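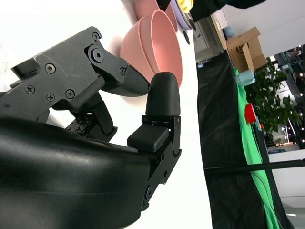 Gripper bracket and upper finger, with the pink bowl.

22 June 2025

Interview scheduling notes, carried on from the last page because I ran out of room (as usual).

Spent most of the morning with the applications for the Dokcombe warehouse jobs. The export gave me 1,756 rows, and once the duplicates had come out I was left with 1,269 people, so a good many applicants are sending the form twice. I think I know why -- the confirmation page takes an age to load and they press the button again. I would too! Pin-yu Kuo has asked Usinport whether the button can be greyed out after the first click. No answer yet.

After lunch I read through 100 of the free-text answers to "why would you like this job?" and it was a lovely way to spend an hour or two, if slow. People are far more open when the box is large. The old form held them to a couple of lines and we got "hard working, good timekeeping" over and over; the new one allows 2,000 characters and we hear about the bus routes, the children's school hours, the knee that doesn't like ladders. All of it is useful to whoever does the matching, and I'd like to keep the bigger box even if Liao grumble about the reading time.

Reminder emails: changed the wording again. It now gives the place and the time in the first line, then what to bring, and the friendly bit goes at the bottom. I was fond of the friendly bit at the top, but on a phone it pushed the address right out of sight.

Still to do
Ask Sirkden for their shift patterns in writing, the phone version keeps changing.
Take "own transport essential" off the Dokcombe advert unless the client really means it.
Draft the "sorry, not this time" letter -- a kinder one, please, with a name at the end of it.
Tell Pin-yu the phone numbers lost their leading noughts in the export. I've mended the first sheet only, so please don't ring anyone from the second until I've been through it.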